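Notebook, sim bench, June
Teleop demos, kitchen set, A. Toom driving, M. Esfahani logging

Wrist view only this session. Side view stays off until Eun-seong has fixed the lag. 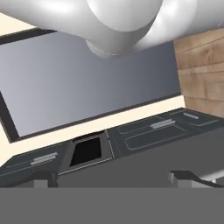 CONTROL NOTES

Stick scaling cut to 43 percent. Near the appliance top the old setting overshot on every small correction. With the arm across the upper part of the picture there is little to steer by except the black slot – Aušra lines up on its front rim. Target is 300 demos by the end of the month. Drop any run with a pause longer than two seconds.
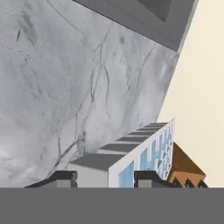 Wrist view at the marble surface, white block between the two dark ones.

Yaw sign was flipped in the Brumano config, now corrected. Replay the older logs before merging. Pouran wants raw stick input saved as well as joint targets – to do.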